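Home | Forums | Members | Search | Log in

Open day at Urnen – who else went, and what did you think of it?

Started by Lello
November 30, 2024
15 replies · 39 shares

Lello wrote:

Good evening to all. I came back from the open day in Urnen and I want to write down my impressions while I still have them fresh. Please excuse my English, I check the words but some mistakes will stay.

The building is not easy to find. The sign is at the old gate and the parking is behind, so I walked the long way and missed the welcome speech. Then we were put in small groups and each group went from room to room. I was in the second group, with mostly parents and a few people from a packing company.

For me the best room was the one with two arms at a white table. The task is simple to explain: cups, a small bottle with a dark drink inside, and the arms must handle them without making a mess. I stayed there for two turns of the group, until the lady at the door asked me kindly to move on.

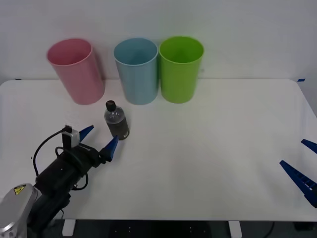
Photo: Lello, Urnen open day

The pink cup is leaning in my photo and the bottle is standing between it and the blue one, a bit in front. I like that they use such ordinary things. At other open days I have seen only metal blocks made specially for the gripper, and then of course the visitor thinks everything works always.

I would like to hear from others who were there, also if you did not like it.

Reply · Quote · 2 likes

Vono wrote:

I was there in the morning. Good organisation, weak coffee.

About the table with the cups I am less happy than you. My group waited a long time and in this time we saw the arm go slowly to the bottle, stop, go back, and begin again. The young man explained that they had changed something the evening before. I understand this, I have worked in maintenance and the evening before is always when people change something. But for an open day I would prefer an older program which they know well.

Also they spoke too much about the future. A child asked what happens if the bottle falls over, and the reply was a long one about learning. The child wanted to know if somebody has a cloth.

Reply · Quote · 3 likes

Lello wrote:

@Vono I did not hear this question, we were surely in different groups. In my turn a man from the packing company asked about the fingers, because they are plastic and he expected metal. They told him the fingers are printed in the house and changed when they wear out. That was a clear answer, I thought.

And slow is not bad for me. With slow movement I could follow what each arm was doing.

Reply · Quote

Vlad wrote:

I agree with Lello about the slow movement, and with Vono about the speeches!

Did you both see the screen on the side wall of the corridor? There they showed what the small camera near the gripper sees. I think many people passed it without stopping, as it was next to the coats. I asked if I could have a picture from it and they sent it to me by e-mail the same afternoon, very friendly.

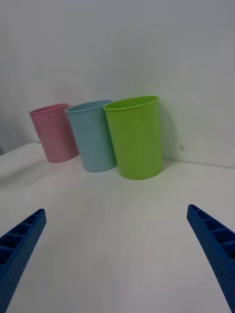
My daughter is 15 and she was not interested in the arms at all until we reached this screen. Then she did not want to leave. She asked why the green cup looks so much bigger than the pink one, when on the table they are the same, and the engineer took time to explain to her how a wide lens works and why the closer cup seems larger. He drew it on the back of the programme. She has kept the paper.

So for me the day was worth the journey, even if I found the last room (the conveyor) quite boring. It was behind glass and the loudspeaker was broken.

Reply · Quote · 3 likes

Vono wrote:

I did not see this screen, and this is exactly my criticism. If the most interesting thing hangs by the coats, the plan of the day was not made by someone who walked through it as a visitor. Why is it not beside the table, where we all stood for so long with nothing to look at?

Thank you for the picture, Vlad. From this view I understand better why the arm hesitates. The cups cover each other. The blue one is partly behind the green one, and from there I would also be careful.

Reply · Quote

Vlad wrote:

I had the same thought. The engineer said that there is a second view from a fixed camera and the program uses both. How it decides between them I could not follow, it was too technical for me.

Reply · Quote

Lello wrote:

Vlad, could you ask them if this picture may be used in our club newsletter? I would write their name under it, naturally.

Vono, you can write your criticism to them. There was a box for comments at the exit – a grey one, beside the leaflets. I wrote that they should repair the loudspeaker and put more chairs for older visitors. Some three people were reading the leaflets and I did not see any of them put a paper in the box.

Reply · Quote

Vono wrote:

I will write by e-mail, my handwriting is terrible. I will mention the screen and the cloth.

Is it known already when the next one takes place? I was told June, but on the leaflet there is no date.

Reply · Quote

Vlad wrote:

June is also what I heard, at the desk. They want to do it on two days then, with the schools on the first. I will ask about the newsletter when I thank them for the picture, and I will write here what they answer.

Reply · Quote · 2 likes

Contact | Forum rules | Privacy | Back to top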